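Handout 4: Describing an old map for sale

Bring this one to the December session, along with a ruler that starts at zero. Last year three of them didn't.

A dealer's description has to answer what the sheet is, what state it is in, and what has been done to it. Most beginners write two lovely paragraphs on the sea monsters and forget the margins.

Our practice lot is the Moncrieff county map, stock number 857, bought in with the rest of the Lamden atlas after somebody took the binding off. Measure it twice: once to the plate mark, once to the edge of the paper. Give height first. If the two heights match, the sheet has been trimmed, and you have to say so. 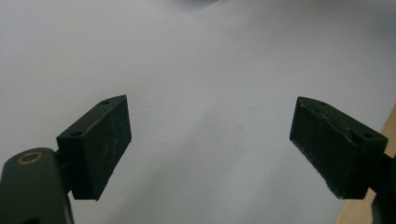

One student asked last term whether "trimmed" could be softened to "narrow margins" if a sliver of paper was left on one side. It could, for that side. The other three are still trimmed, and the buyer also owns a ruler.

Color comes next. "Original color" means put on when the map was issued. "Hand color" means put on by hand, possibly last spring. Look at the back of the sheet: old green often browns the paper and shows through. Fresh green rarely does, although the Flulier forgeries were toasted to help matters along. 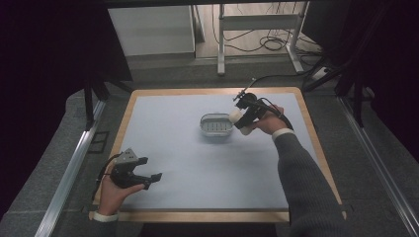

Folds are normal in an atlas map and should be listed anyway. Write "centerfold as issued" and move on. Splits get a length and a place — "lower centerfold, one inch, closed with tissue" will do nicely.

For references, cite Bodeo by entry number, never by page. The Moncrieff is Bodeo 781, second state, with the ferry added. Entry 2113 is the reduced copy, which has the ferry on the wrong river and costs a good deal less.

For next time: describe lot 127 in no more than ninety words. "Rare" counts as ten of them.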